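Trinity Mahmoud had told me to come up to the second floor and follow the noise, which was good advice. There wasn't much else in the way of signs. She runs the manipulation strand of the student robotics club with Emiliano Godoy, and by the time I'd found them they were in the middle of a row over a spreadsheet column. I got a chair, a biscuit and no introduction at all.

The project is called Wolov (Emiliano picked the name, and he won't say where from). The idea is to teach a robot arm to tidy a desk by showing it people doing the same job, over and over, with a gripper you hold in your fist. The club wants 1000 good demonstrations before the end of term. On the day I visited they had 722.

"People hear 1000 and think it's loads," Trinity told me. "It's a few weeks of evenings if everyone turns up. Everyone does not turn up."

She's in her second year and came to the club from the drama society, where she did lighting. I asked what the two had in common and she thought about it for ages. "Cables," she said. "And standing still while somebody fiddles with something."

The task this term is a simple one on paper — pick up a drinks bottle, put it down on a coaster, let go, move away. I'd assumed they'd have a nice clean bench for that sort of thing. Emiliano shook his head before I'd finished asking.

"We did the clean bench last year, with Jimodia," he said, Jimodia being the club's first go at all this. "It learned a clean bench. Then we took it to somebody's office and it was hopeless! So now we go to real desks and we leave them how they are."

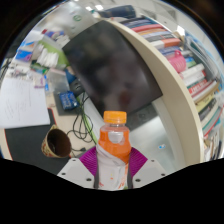
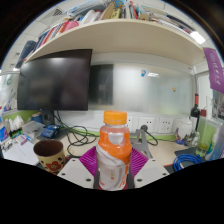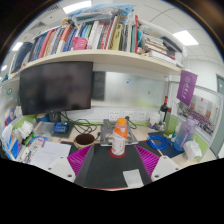
A good demonstration, he went on, is slower than you'd like and duller than you'd like. New members want to be quick, and then they let go too early, or they wobble about in the air deciding where to aim. "You have to make up your mind first and then move. Agustina's brilliant at it. I'm awful, I've got the most rejects of anybody."

Agustina Montecinos, who had been checking recordings with her headphones on, took one ear off to confirm this. She does the weeding out, and she throws away anything with a long pause in it. I asked if that ever caused bad feeling. "Fidel didn't speak to me for a whole evening," she said, quite cheerfully. "I'd binned 20 of his in a row."

I had a turn myself, of course. It feels a bit like using salad tongs with a heavy handle, and the bottle is harder to let go of than it is to grab — I kept dragging it along with me as I backed off. Three goes, and Agustina kept one. I was far too pleased about that.

What happens when they get to 1000? Trinity says training, then a lot of waiting, then a demo for the first-years, with the arm they share with the Espinoza lab downstairs. They get it on Thursday evenings, when it isn't wanted for anything more serious. She'd like it to manage a desk it has never met before. Emiliano would settle for it not knocking anything over.

"Niilo says we should add mugs next," Trinity said. Niilo Savolainen is their supervisor, and I gather he says this most weeks.

"Mugs have handles," said Emiliano, and they were off again, so I finished my biscuit and went to find my coat.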